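**Where to keep small sewing things in a box with compartments?**

Posted by Siham Ait Brahim

Hello everybody. In September I started to put my sewing things in order, because until now they lived in three biscuit tins and I could never find the seam ripper. I bought a storage box with a pink hinged lid and a white tray with compartments inside. One compartment is long and the others are shorter.

My problem is the thread. I have 45 spools and they do not all fit if I lay them down. I also have pins, bobbins, two pairs of scissors and a tape measure. The tray can be lifted out, so maybe I can use the space under it, but I am afraid I will forget what is there. How would you divide it? I would like to keep the box on the table when I sew, with the lid open.

Posted by Chutima Suwannarat

I use one of these for the same purpose, so I can tell you how I do it. Put in the long compartment only things which are long: scissors, seam ripper, marking pencil, the small ruler. Bobbins go in a small compartment. Pins I would not put loose in any tray, they go to the corners and you find them with your finger. Keep them in a little tin with a magnet.

The lid needs place too. When it is open it goes far back, so do not push the box against the wall — leave free table behind it.
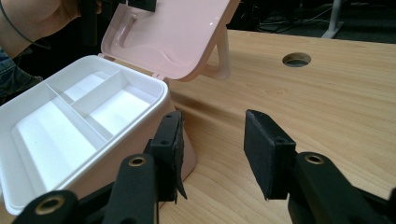
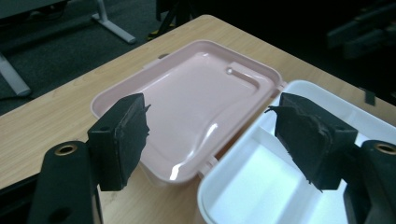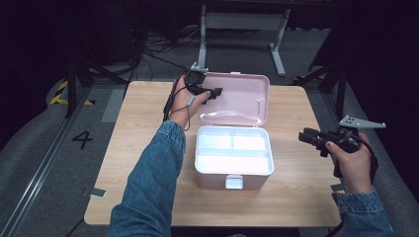 All with the lid open, and the white dividers can be seen in each.

For the thread, choose the colors you use in this month and put only these in the tray, standing up. The rest can go under the tray, in a flat bag, with a paper on the inside of the lid which says what is below. I had the same fear as you and the paper solved it.

Posted by Boonmee Somboon

Standing spools did not work for me, mine were too tall and the lid stayed open by a finger. Measure your tallest spool before you arrange everything. I moved the thread to a separate Truddale case and now the compartment box has only tools and buttons. I had 400 buttons, I gave away most of them.

Also wipe the tray with a damp cloth from time to time. Chalk dust sticks in the corners.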